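Skonbridge 의류정리 자동화 과제 중간 진행보고 (Walance 현장)
받는 곳: Prenent 지원사업 담당
기간: 지난 보고 이후 ~ 10월 말

급하게 정리해서 보냅니다. 표 서식은 최종본에서 맞추겠습니다. 내용 먼저.

1. 요약

방문 정리 서비스 쪽 시연 수집, 계속 진행 중. 누적 714건. 전부 사람이 손잡이형 그리퍼를 들고 직접 옷을 집고 접은 기록입니다. 로봇팔 쪽(Lobo) 시험은 작업장 접기 테이블에서만 하고 있고 가정 방문에는 아직 안 나갑니다. 나갈 계획도 이번 기간에는 없음.

참여 직원 네 명, 변동 없음. 지난 보고 때 걱정했던 이탈은 없었습니다. 대신 손목 피로 얘기가 나왔고 이건 3번에 따로 적습니다.

예산 집행은 계획보다 조금 늦음. 예비 패드와 충전기 발주가 밀렸습니다. 사유서는 별도 첨부.

2. 현장 작업 진행

수건, 티셔츠, 얇은 바지까지는 지난 기간에 어느 정도 끝. 이번에는 청바지 위주. 두껍고 솔기 많고 주머니 쪽은 라벨이나 가죽 택이 붙어 있는 것도 많아서 집는 위치에 따라 결과가 꽤 갈립니다. 허리 쪽을 잡으면 무게가 한쪽으로 쏠리고, 주머니 부근을 잡으면 두께 때문에 손가락이 덜 닫힘. 직원들이 제일 많이 질문한 게 이 부분이라 집는 위치를 정해 주지 않고 각자 평소 하던대로 하게 했습니다. 기록이 제각각이 되긴 하는데 그게 필요한 자료라고 판단.

바닥면도 바꿔 봤습니다. 작업장 테이블은 딱딱하고 평평한데 가정에서는 침대 위에서 개는 경우가 대부분. 누빔 이불 위에서는 그리퍼 끝이 옷하고 이불을 같이 물어버리는 일이 생깁니다. 같이 물린 기록은 지우지 않고 표시만 해 둠. 무늬 있는 침구에서도 일부러 하고 있습니다. 테이블 쪽 자료만 쓰면 흰 바탕밖에 모르니까요. 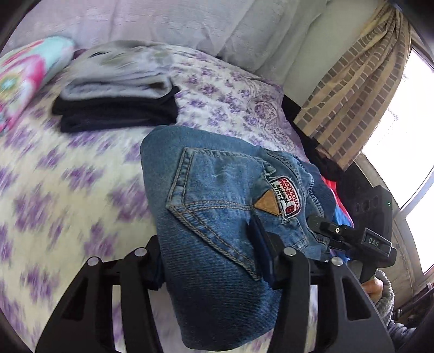
침대 위 청바지 접기. 뒷주머니 쪽을 그리퍼로 집은 상태, 위쪽은 개어 둔 회색·검은색 옷

작업 순서는 기존대로 갑니다. 펼치기 - 반 접기 - 밑단 올리기 - 쌓기. 단, 중간에 다시 펴서 접는 것도 허용했습니다. 처음 지침에는 다시 펴면 그 건은 버리고 새로 시작하라고 되어 있었는데 직원들 불만이 컸고, Farzana Akanda 선임이 회의에서 문제를 제기했습니다. "원래 일할 때는 비뚤면 그냥 다시 펴서 접어요. 그걸 실수라고 적으면 제 하루가 다 실수예요." 맞는 말이라 지침에서 뺐습니다. 이후로 건당 스트레스가 줄었다는 게 참여자들 공통 의견.

그리퍼 조작 자체는 다들 익숙해짐. 처음 몇일은 젓가락으로 이불 개는 기분이라고들 했는데 지금은 그런 말 거의 안 나옵니다. 다만 맨손보다 느린 건 여전하고, 이건 앞으로도 안 없어질 것 같습니다. 수집 시간을 일반 근무와 같은 속도로 계산하면 안 된다는 점, 다음 예산안에 반영 부탁드립니다.

조명 문제. 창가 쪽 침대는 낮에 빛이 너무 세서 옷의 윤곽이 날아가는 기록이 있음. 커튼을 치면 이번엔 침대 안쪽이 어두워지고. 해결 못 했습니다. 당분간 커튼 상태를 메모란에 적는 걸로만 처리.

3. 사람 쪽 변화

담당자님이 지난번에 제일 궁금해하신 부분이라 좀 길게 씁니다.

근무 방식: 방문 근무 중간에 수집을 끼워 넣던 걸 없애고 오전에 따로 뺐습니다. 한 번에 20분, 그다음은 무조건 다른 일. 처음에는 한 시간 가까이 붙잡고 하는 사람도 있었는데 손목이랑 엄지 아래쪽이 아프다고 해서 바꿈. 그리퍼를 옷 위로 계속 들고 있는 자세가 문제인 듯. 손을 바꿔 가며 쓰라고 권하지만 잘 안 지켜집니다. 손잡이 받침 시제품은 설계만 끝났고 제작 전.

수당: 수집 시간에 대한 별도 수당, 9월분부터 지급 시작. 늦었습니다. 늦은 분은 소급해서 넣었고 네 명 모두 확인 받음. 이 부분은 Walance 인사팀에서 처음에 "기본 업무에 포함"이라고 봤는데, 그렇게 가면 아무도 안 할 거라는 게 저희 의견이었고 결국 별도 지급으로 정리 됬습니다.

일이 없어지느냐는 질문: 나왔습니다. 당연히 나올 질문이고요. Lobo가 접기를 맡게 되면 방문 인원이 줄어드는지, 시간당으로 바뀌는지. Walance 쪽 답은 과제 기간 중 인원 감축 없음, 그 이후는 미정. 미정이라는 답에 만족한 사람은 없었습니다. 저도 회의에서 더 드릴 말이 없었음. Prenent에서 과제 종료 이후 고용에 대한 기준 같은 걸 갖고 계시면 공유 부탁드립니다. 문서로 보여줄 수 있는 게 있으면 훨씬 낫습니다.

역할 변화: Akanda 선임은 이번 기간부터 기록 검수도 같이 합니다. 원래 방문팀 일정 담당이었는데 접힌 모양 보고 쓸 수 있는지 없는지 판단하는 게 저희 엔지니어보다 빠르고 정확해서 부탁드렸고 수락. 직무명은 아직 안 바뀜. 급여 등급도 안 바뀜. 이건 숙제로 남아 있고, 다음 기간 안에는 Walance하고 매듭지어야 합니다. 본인은 "이름은 나중에 바꿔도 되는데 시간은 지금 빼 달라"고 해서 일정 업무 일부를 먼저 덜었습니다.

개인정보: 침대, 창, 벽에 걸린 것까지 다 기록에 들어갈 수 있음. 동의서 문구를 쉬운 말로 고쳤고 촬영 전에 읽어 주는 걸로 변경. 거절하면 그 집은 수집 없이 평소대로 일만 하고 나옵니다. 거절한 고객에게 불이익 없다는 문장도 넣었음. 직원 손이나 소매가 찍히는 것도 동의 항목에 추가했습니다. 이건 직원 쪽에서 먼저 요청한 사항.

4. 기록 품질
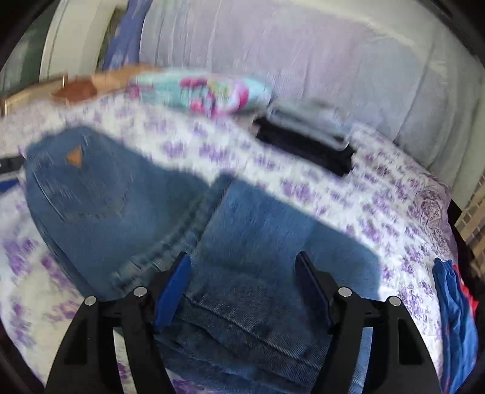
침구 위에 펼친 청바지와 그리퍼. 파란 손가락 패드 사이로 바지 밑단

검수에서 제일 많이 걸리는 건 흔들림. 옷을 빨리 당길 때 천이 뭉개져서 가장자리를 못 찾습니다. 천천히 하라고 하면 또 평소 동작이 아니게 되고. 지금은 속도는 그대로 두고 집기 직전에만 잠깐 멈추는 걸로 합의. 효과는 다음 보고에서.

두번째는 주변 물건. 이미 개어 둔 옷더미가 옆에 있으면 어디까지가 작업 대상인지 애매해짐. 치우고 시작하자는 의견과 그냥 두자는 의견이 갈렸는데 실제 집에서는 옆에 항상 뭐가 있다, 그냥 두자 쪽으로 결정. 대신 검수 화면에 대상 옷을 먼저 지정하는 칸을 추가했습니다. 밑단이 아래로 접혀 들어간 경우에도 이 칸이 도움 된다고 하고요.

세번째, 패드 마모. 데님 솔기에 계속 쓸리다 보니 교체 주기가 예상보다 짧습니다. 예비품 2세트 추가 신청. 발주 밀린 건과 합쳐서 처리할 예정.

작업장 Lobo 시험은 수건과 티셔츠까지만. 청바지는 아직 접힌 모양이 들쭉날쭉해서 숫자로 보고드릴 단계가 아닙니다. 테이블 옆에 사람이 꼭 붙어 있어야 하고, 붙어 있는 사람은 그 시간에 다른 일을 못 함. 절감 시간 계산할 때 이 시간을 빼먹으면 안 됩니다. 지난 보고서 계산에는 빠져 있었고 수정본을 같이 올립니다.

5. 다음 기간 할 일

- 청바지 수집 계속, 후드와 니트로 확대. 니트는 패드에 걸리는지부터 확인
- 손잡이 받침 시제품 제작, 참여자 전원 착용해 보고 의견 받기
- 검수 업무 직무명·등급 협의 (Walance 인사팀)
- 창가 조명 대책. 얇은 가림막 정도로 될지 시험
- 종료 이후 고용 관련 설명 자리 한 번 더. 가능하면 Prenent 담당자님 참석 요청

6. 요청 사항

패드·충전기 예산 항목 이월 승인. 수당 항목 증액 검토. 고용 기준 문서 공유.

이월 승인은 11월 발주 전에 회신 주셔야 일정이 맞습니다. 나머지는 다음 통화 때 말씀드려도 됩니다. 오전 수집 시간에는 전화를 못 받으니 오후 2시 이후로 부탁드립니다.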